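Carter Doucette
Went to the Jeltero open day in Tatulwood this afternoon and I have a lot to say about laundry, so settle in. Thread, and it's a long one, sorry in advance!
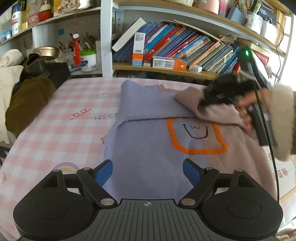
The jumper table at Jeltero, blue fingers open and sleeve folded over.

2/ For anyone new around here, I fix sewing machines for a living and I'm a bit of a sook about robots. I like them, I read about them, I've never been let near one. So when Marlene Barbosa sent round the note saying the doors were open from one until five, I shut the shop early and caught the bus up the hill with a thermos.

3/ I'd pictured something like a car plant, I suppose. Big orange arms behind fencing, everyone in goggles. What I got was clothes on a table, a pink and white checked tablecloth with NICE printed on it, and shelves behind with books and pens and the usual stuff that lands on a shelf. My aunt would have felt right at home.

4/ The thing you see at the front of the photo is a gripper you hold in your hand. Two fingers with blue faces, open and close, bit like very serious salad tongs. You do the job yourself with it, the camera riding along on the tool records what you did, and the recordings are what the robot learns from later on. That was Marlene's explanation and I made her go through it twice.

5/ The jumper was the star of my visit. Lavender on one side going to dusty pink on the other, with a fuzzy orange square on the front and a little face drawn inside it. Ademir Pimentel, who was running our group, calls it the hard one. A tea towel is flat and stays where you put it. Knits stretch, they roll at the openings, and a sleeve will sit wherever it feels like sitting.

6/ I said "yes, welcome to my life" and he laughed and asked what I do, and then we were off for a good ten minutes about jersey and walking feet while the rest of the group waited very politely. Apologies to the woman with the pram.

7/ Here's a thing I hadn't thought about. When I fold a jumper I don't look at it. My hands go to the shoulder seam, find the edge, smooth as they go, and half the information is coming up through my fingertips. With the gripper you lose nearly all of that. You've got a finger and a thumb, more or less, and you have to watch.

8/ So then of course they let us have a turn!! Marlene went first to show us, nice and slow, pinch the cuff, bring it in, let go, pinch the hem. She made it look like nothing at all.

9/ Reader, I was hopeless. First go I picked up the jumper and the tablecloth together and dragged the whole lot towards my stomach. Second go I got the sleeve across and then couldn't let it go, because I kept squeezing harder when I meant to release. Ademir said most sewers do that. I'm choosing to believe him.

10/ Third go was all right. Not shop-window folding, but you could have put it in a drawer. I was far too pleased with myself and a small boy behind me clapped, then did it better than me on his first try.

11/ Some numbers for the people who like numbers (hi Reinaldo). They have 3,095 recorded folds so far, and 1,118 of those are knitwear. The jumper in the picture has been folded 171 times. It's holding its shape beautifully, and I did turn it over to check the seams when I thought I wasn't being watched.

12/ They keep the bad folds as well. I asked whether my tablecloth disaster would be thrown out and Marlene said no, it gets marked as a miss and stays in with the others. So somewhere up the hill there is a permanent record of me nearly pulling a table over. My mother will be proud.

13/ After that we went through to the other room, where Aurelio Soler had the real arm going. No photos from in there, my battery had gone by then. It was folding face washers, one after another, at the pace of somebody with a cup of tea in the other hand. It missed a corner on one, stopped, went back and had another go at it. The whole room leaned forward. I've seen people less invested in a penalty shootout.

14/ I asked Aurelio when it would be up to jumpers and he blew his cheeks out and said he'd rather not put a date on it. I liked him for that. He did say that sleeves are where it falls down at the moment, the arm can find the body of the garment well enough but it loses the sleeve once it's doubled over on itself.

15/ There was a good question from an older bloke who works at Rowbotham, the linen service down by the river. He wanted to know if this was coming for his job. Aurelio didn't brush him off. He said sheets and towels are already done by big machines in places like that, which the bloke knew better than any of us, and that what they're after is help for people at home who can't manage the folding any more. They were still talking when I left. I don't know that either of them convinced the other.

16/ My own neighbour has bad arthritis in both hands and I do her washing basket when I do mine. She'd have loved the face washers. She'd also have told the arm it was doing the corners wrong.

17/ Practical stuff, because a few of you have asked already. It's free, there's a ramp at the side door, and the bus stops right outside. 134 people came through today and there was a bit of a wait for the hands-on table, so go early. Wear sleeves you can push up. The biscuits were from Drurnier and the ginger ones go first.

18/ Next open day is in November. Marlene says they're after clothes to practise on, clean and in any colour, and especially anything with long sleeves or a hood. I've got a bag of uncollected alterations in the back of the shop that's been there since I painted, so that's sorted.

19/ Reinaldo, you're coming with me next time and you're having first go. I'll bring the thermos.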